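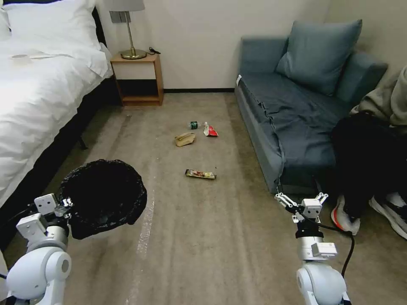
Attachment 1: room 230, bed, nightstand and sofa side

Ticket opened 27 July 2026, Osska front desk
Category: Housekeeping / carpet and lamp

Hi Vokbridge team, me again! Two things in 230, and I'll start with the one I can't fix. The nightstand lamp (grey shade, brass stem) won't come on. I tried it in the wall outlet, then in the one by the door, then swapped the bulb for a Kettani from the cupboard. Nothing. I left it 30 minutes and tried again -- still dead.

Second is the carpet. Never mind the bottle, wrappers and paper bag in the middle, I'll bin those myself. It's the pale streak heading toward the bed that's bugging me. I did 3 passes with the Ultard spot cleaner this morning and it's no lighter, no darker, no different at all.

Update, same day: bottle and wrappers gone, paper bag too. Vacuumed. Streak still there.

Could someone bring a spare lamp before the 9 o'clock check-in? And is the big carpet machine back yet? It's been out since May.

Status: open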